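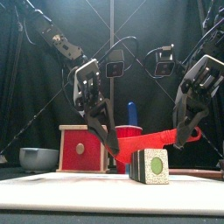 According to a neighbor, lime buildup in a tank water heater makes a rumbling noise long before it causes any leak, and flushing the tank stops it. Mine started rumbling in July. It is a Krasniqi electric model, two elements, never flushed by me. Town water, very hard. Is the neighbor right, and what is the correct order of steps? The manual covers installation only.
Posted by karville_basement

clatgate70

Mostly right. Steam forms under the sediment and the bubbles make the noise. Flushing removes loose scale. It does not remove scale baked onto the elements.

1. Switch off the heater at the breaker. An element powered in a dry tank burns out.
2. Close the cold inlet valve. Let the tank cool overnight.
3. Connect a hose to the drain valve and run it to a floor drain below the valve.
4. Open a hot tap upstairs, then open the drain valve. 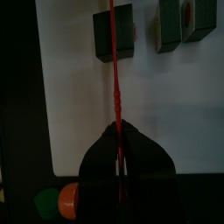 5. When the flow stops, open the cold inlet in short bursts until the water runs clear.
6. Close the drain valve and refill with the hot tap still open. Restore power only after the tap runs without air.

If the drain valve clogs, close it and open it again a few times. Old plastic valves may drip afterward. Keep a brass hose cap on hand.

pruststead-764

Just get a new one. Mine rumbled for years and then leaked.

inlet_and_return

Add to the first reply: check the anode rod while the tank is down. Most take a 1 1/16 inch socket. Replace the rod if the steel core wire is exposed. I did mine in Pruststead after more than 24 months and little was left of it.

Last updated: July

Contact | Copyright Clatgate Home Help | Back to top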